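Print this page
E-mail this thread to a friend

Our club got a humanoid for the fall project, ask me anything (or tell me what we're doing wrong)

gearmouse
Hi all, long time reader. I help out with a student robotics club and this October we started something way over our heads, so I figured I'd write it up as we go. The short version is that our school has a desk robot loan from Bristar (two arms, jointed hands, cameras at the head and wrists) and the kids voted to make it do front desk chores. Picking up a card, scanning a card, putting the card back. They named the project Sondum and I have given up asking what it means.

We do it by teleoperation first. One student drives, one watches the laptop, and we record every try. The goal is 288 good recordings before we train anything, which sounded easy in September. Card handling is the worst part by a mile. A thin flat thing near the back of a desk, with a hand that would much prefer a soda can! 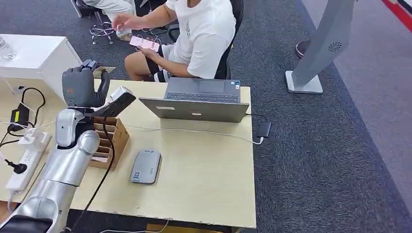 How many recordings does a student team need before training is worth trying?

For one simple task at one desk, start training at 50 or so and see where it fails, then record more of the failures. Waiting for the full set just means you find your mistakes late.

That's what our mentor from another school told us, and of course the kids want to get to the full number first because it's written on the whiteboard. So we're split. Opinions welcome.

tin_lid
Your mentor is right. We did the Blöndal Cup last year with a pick and place task and saved everything for one big training run at the end. Our camera had been bumped partway through and half the set was garbage. We would have caught it in an afternoon if we'd trained early.

Also please tell me somebody is writing down who drove each run. Different drivers have very different habits and you will want to know.

gearmouse
We write down the driver, yes, but only since last week, so thanks for the heart attack. The early ones are a mystery pile.

pocketlathe
I'm going to disagree with both of you. Training early is great if you have a decent computer and somebody who knows how to read the results. For a club it can eat a whole meeting and all you get is a robot that waves at the desk. Kids lose interest. I'd rather have them drive well and keep the recordings clean, then train once or twice.

What gripper, by the way? You said hands, but are you doing anything with a plain jaw? For cards I'd take a metal jaw any day of the week.

gearmouse
We're doing both, kind of. The card group uses the hand and a smaller group has been messing with a chrome finger on bright colored parts, orange and yellow stuff that shows up well on camera. I like the jaw a lot. It does what you tell it and then stops. The trouble is the wrist camera, which gets a really nice look at the finger and then everything past it goes to mush as soon as the arm speeds up.

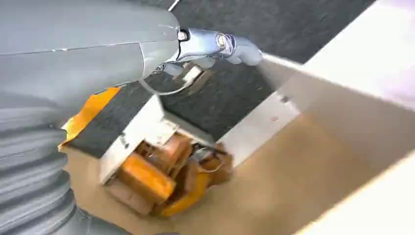

So we set a speed limit for the drivers, and they hate it. The fast kids say the slow runs look nothing like how a person would do it, the slow kids say at least you can tell what's in the picture. I sided with the slow kids. We also talked about adding another lamp, but the white surfaces near the work are already so bright they're washing out, so I think more light would make it worse before it got better.

tin_lid
Drop the exposure time if your software lets you. And turn off auto everything. Auto exposure on a wrist camera is evil, every time the arm swings past something white the whole picture changes.

pocketlathe
Agreed on that one, mark your calendars.

halfstep_motor
Student here (not from this club). Can I ask what you do between runs? Our coach makes us bring the arm back to the exact same start pose and it takes forever. We use the Britix controller and there's no home button that I trust.

gearmouse
We have a ready pose and the driver has to hit it before the recorder starts. It doesn't need to be exact. We let it drift a little on purpose so the model sees some variety, and then once in a while we look at what the wrist camera sees from there, mostly to check that the mount hasn't slipped. It's pretty boring footage, hand and carpet.

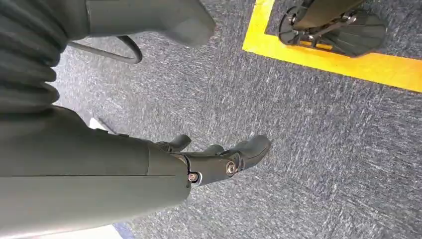 Wrist camera, gripper over the carpet, with the yellow floor tape at upper right.

The tape is a nice thing to have in view. If the corner of it shows up in a weird spot compared to an older recording, we stop and look at the mount before doing anything else. Takes 10 seconds. The kids figured that out themselves and I was so proud I bought donuts.

pocketlathe
I don't love letting the start pose drift. You've got a small data set, you have drivers with different habits, you have a speed rule that changed in the middle. Now you're adding one more thing that moves. When it fails, how will you know why?

tin_lid
But if it's always the same start it'll fall apart the first time somebody leans on the cart. We had that exact problem. It worked great from one pose and was useless from anywhere else.

pocketlathe
Then fix it first and vary it later, that's all I'm saying. One thing at a time.

halfstep_motor
I'm showing this to my coach and I don't know which of you is going to win.

gearmouse
OK, update after tonight's meeting. I read the thread out loud and we had a pretty loud discussion (pizza was involved). We're going to do a small training run with what we have, minus the mystery pile, and keep recording while it cooks. pocketlathe, you also got your way on part of it - the ready pose gets pinned down for the card task and only the jaw group gets to drift. They were thrilled to be the wild ones.

The other thing we worked on was hand shape. Some drivers start with the fingers nearly closed, some start them wide open, and in the recordings you can spot who's who right away. So now there's a rule for that as well, gently curled and a bit open, and the watcher calls it out before every run.
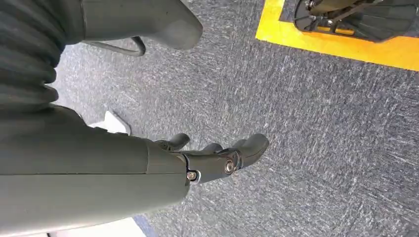 I'm a lot happier with it that way. From a half open hand you can go either direction without a big jump, and the drivers stopped overshooting so much when they reach for the edge of a card. Could be they're just getting better, I have no way to tell you which. We also had a long argument about disk space. The drive is 2000 GB and it's filling up faster than I'd like, and the kids want to keep every bad run for a blooper reel.

tin_lid
Keep the bad ones! Just put them in a different folder. We ended up using ours to teach the new members what a slipped grasp looks like.

halfstep_motor
Coach says fixed start pose. Sorry tin_lid.

tin_lid
Your coach and pocketlathe should get a room with a whiteboard. gearmouse, post the results of the small run, even if it waves at the desk.

gearmouse
Will do. It's got 2 hours left on the progress bar and I don't believe the progress bar.

Print this page
E-mail this thread to a friend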